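# Cakance suturing project: frequently asked questions

**What is Cakance?**

Cakance is a method for teaching a surgical robot to suture from recorded examples. We collect examples with a person driving the instruments, then train a policy that predicts the next short stretch of motion from the camera views. It was developed at the Pollari lab.

**What is in the training set?**

There are 2,272 recorded segments. Each one covers a single step: picking up the needle, driving it through, pulling the thread, or tying.

**Which camera views does the policy get?**

It gets close views from the instrument wrists and a wider view from a fixed camera. All of them go in at the same time step.

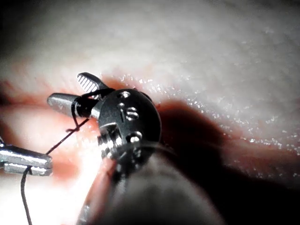
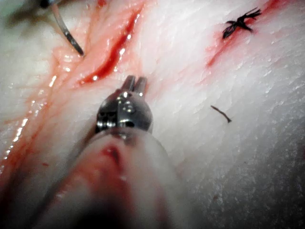
Wrist views, with the fixed view next.

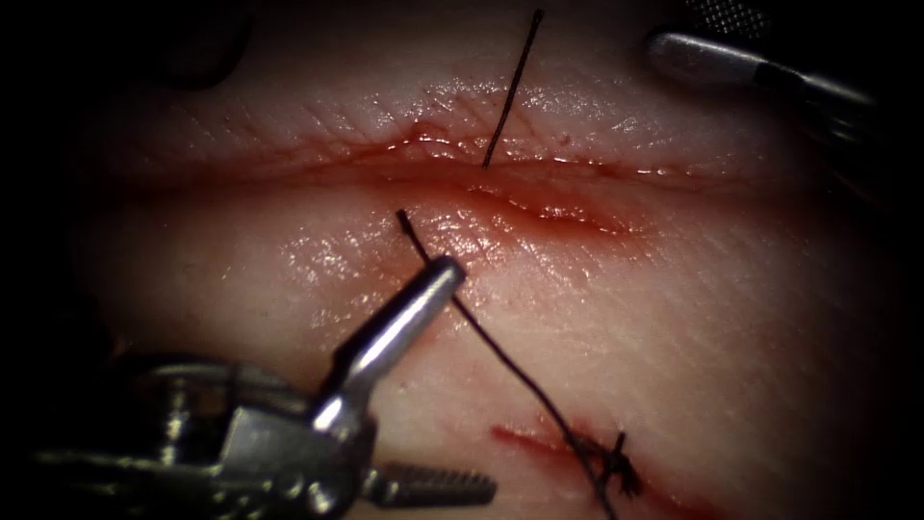 **How long does training take?**

Training takes 64 hours on 2 graphics cards. Most of that time goes to the image encoder. If you start from our Bollton weights and only retrain the motion part, expect a much shorter run.

**Does it work without a person watching?**

We don't run it that way. An operator sits at the console for every trial and can take over with a foot pedal. A trial with a takeover is scored as a failure, even if the stitch gets finished.

**Which step fails most often?**

Needle pickup. A small error in the grasp angle carries through to the drive, and the policy rarely lets go to try again. Adding 5 recovery examples per session helped with this, but it is still the weakest step.

**Is Cai the same thing as Cakance?**

Cai is the labeling tool we use to split recordings into steps. You can use it on its own, and it reads any synchronized video.

**Can I get the data?**

The next release is planned for February. It will have the segments, the step labels and the camera calibration files.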